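Kandstead Practice Cards for Verbal Reasoning Tests

I started making these cards for my cousin, who had a job screening coming up and kept freezing on the analogy questions. She could talk circles around anyone at dinner, but put "glove is to hand as..." in front of her with a timer going and her mind went blank. So I wrote a stack of them out by hand (terrible handwriting, sorry!) and we went through a few every evening. That stack grew into the Kandstead set, and I've been fiddling with it ever since.

What you get is 40 double-sided cards in a flat box, plus a thin answer booklet. The front of each card has a short group of questions of one type, and the back has a harder group of the same type. I cover analogies, odd word out, coded words, and those little "all Grunums are Brulovs" statements where you have to decide what follows. I love those. The made-up words throw people at first, but they stop you from leaning on what you already know about the world, and that's the whole point of the exercise.

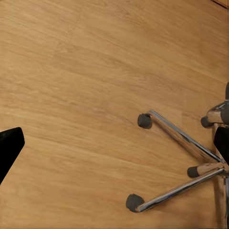 Do I need to work through the cards in order?
Start wherever you like, although the coded word cards get harder as the numbers go up, so I'd take those in sequence.

The booklet is the part I'm proudest of. Most answer keys I've used just give you a letter and leave you staring at it. Mine walks through the thinking, and for 19 of the cards I also go over the wrong answer people pick most often and what makes it so tempting. Edivaldo Pacheco checked every card for me before the second printing and found 3 analogies that could be argued two ways — all rewritten now, thank goodness. If you own the first printing, write to me and I'll send the replacement cards for the price of a stamp.

A word on timing. The cards don't come with a timer and I'd leave the clock alone for the first week or so. Get used to saying the link between the words out loud, as a full sentence: "A glove covers a hand." If your sentence is too loose, like "a glove goes with a hand," you'll find that several of the choices fit and you're stuck guessing. Once the sentences come easily, give yourself roughly two minutes a side and see how it goes.
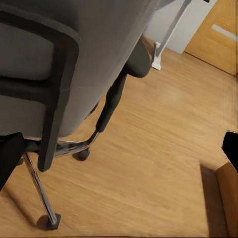
Grey office chair on a wood-laminate floor

The box fits in a coat pocket, a big one anyway, and the cards have a matte finish so you can pencil on them and rub it out later. Go easy with the eraser on the corners.

I'm working on a companion set called Nogueira, which will be all seating puzzles and family-tree questions. I hoped to have it done by October, but the family trees keep getting out of hand and I've redrawn one of them more times than I'd like to admit — it has two sets of twins in it. Leave your email on the contact page if you want a note when it's ready.

Page updated December 2018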